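**Talk notes: Wiping Down, or What a Crumb Knows** (evening slot, keep it loose)

Say hi. Thank Marisa Fontana for the invitation and for lending me her clicker, mine died in April and I keep meaning to replace it. Mention there's coffee at the back.

Start with the confession: I wiped tables badly for most of my life! I waited tables at a place called Abera when I was in school, six tables in my section, and I swiped every one of them in big fast circles like I was waxing a car. Looked great from the door. Then you'd put your elbow down and, well, grit.

(pause, let people check their own elbows)

So tonight is about small dry mess. Coffee grounds, pepper, potting soil, the stuff at the bottom of the toast bag. I'm leaving spills for another night, because spills want to be soaked up and everybody has an opinion on paper towels.

Ask the room: who goes in with a wet cloth first? Hands up. Usually it's most of them. Me too, for years. With coffee grounds you get a brown streak and then you're chasing the streak.

Okay, the order I use now:

- Move whatever is close by, or at least lift the edge and look under it.
- Dry cloth first, folded flat, never balled up. A balled cloth rides right over the little stuff.
- Come in from the outside of the mess toward the middle, slow.
- Pull it all to the table edge and into your hand, or onto a tray.
- Damp cloth last, one pass.

Slow down on the folding part. Bring the tea towel up from the bag and fold it in front of them, in half, in half again. Show how you get a fresh face each time you flip it (people love this, I don't know why, I love it too).

Next slide.
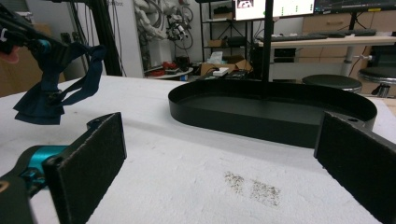 *Dark specks on a white table, black tray behind, navy cloth at the left.*

Talk to this one for a bit. White is a wonderful surface to learn on, because every speck shows up and you can't kid yourself. Point at the patch: it's only a hand's width or so, and it's loosely spread, so you want to gather it before you do anything else. Ask them which side they'd start from. There's usually a nice argument.

Then the cloth. It's crumpled, so this is a good spot to go back to the fold. Shake it out, lay it flat, fold, then go in. And the tray! Dark crumbs on a dark tray are sneaky. Run a fingertip along the inside of the rim, that's where they collect.

Story if there's time: Nadja Marti and I shared a kitchen over the Jorkus bakery, and she cleaned the counter with a dry pastry brush and a postcard. I teased her for it. Her counter was cleaner than mine every single night, and I own a pastry brush now.

Skip the vacuum section if it's past 9. Somebody will ask anyway, so the short answer is yes for the floor, and on a table only if you have the soft brush end.

Questions. The one I always get is microfiber or cotton. I use old cotton for the dry pass and whatever's clean for the damp one. Leave the basket of practice cloths by the door and remind people to take one home.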